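Skindik, guia da casa. Secção 4: Preparar a mesa comprida da sala aberta

Quando cheguei à sala aberta, a mesa comprida metia-me um bocado de medo: tampo escuro, brilhante, canto arredondado, daquelas em que se vê cada dedada. Hoje trato dela em 20 minutos, com o café ao lado (no peitoril, nunca no tampo!). Deixo os passos pela ordem em que os faço.

1. Tira tudo de cima. Tudo mesmo, até a folha de instruções, que depois volta.

2. Passa um pano seco de microfibra no sentido do veio. Eu começo pela ponta mais perto da cozinha e vou andando, mas se fores canhota se calhar dá-te mais jeito ao contrário.

3. Se houver marcas de copo, põe duas gotas de cera Gavalas no pano (no pano, não na madeira) e faz círculos pequenos. Espera 14 minutos antes de puxar o lustro. Já tentei com menos e ficou tudo baço, tive de repetir.

CUIDADO: nada de limpa-vidros nem álcool. O verniz fica esbranquiçado e depois só lá vai com lixa.

4. Confirma os pés. Cada um tem um nivelador de rosca, roda-se à mão. Se a mesa abanar, mexe primeiro no da diagonal oposta a ti.

5. Deixa 90 cm livres a toda a volta, para as pessoas passarem com cadeiras, mochilas e o que mais trouxerem.

NOTA: o feltro de substituição pede-se à Dravura com a referência 1692. Vem em folha, corta-se com tesoura normal.

6. Volta a pôr a folha em cima da mesa. Se os cantos já estiverem a enrolar, mete-a debaixo de um livro pesado durante a noite e fica como nova, ou quase.

7. Olha para o tampo de lado, contra a luz das portas de vidro. De manhã é quando se apanham melhor os riscos e os restos de cera. Eu baixo-me mesmo até ficar com os olhos à altura da borda, figura triste mas funciona. 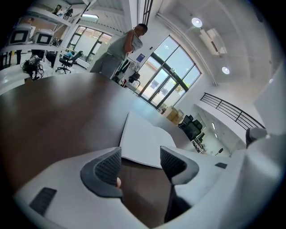

Kátia Miranda escreveu-me na quinta-feira a dizer que salta o passo 3 quase sempre e que, com cera todas as semanas, o tampo dela começou a ficar pegajoso na zona onde se apoiam os braços. Agora só encera uma vez por mês, e no resto do tempo é pano seco e mais nada. Experimentei e estou convencida, portanto lê o passo 3 como coisa mensal até eu reescrever isto.

8. Arruma o pano e a cera na gaveta de baixo, com a lata bem fechada.

Última atualização: abril

Artigos relacionados
Cadeiras Girgate: trocar os feltros
Tirar cera velha sem estragar o verniz
Limpar caixilhos metálicos de portas e janelas
Onde guardar os casacos no inverno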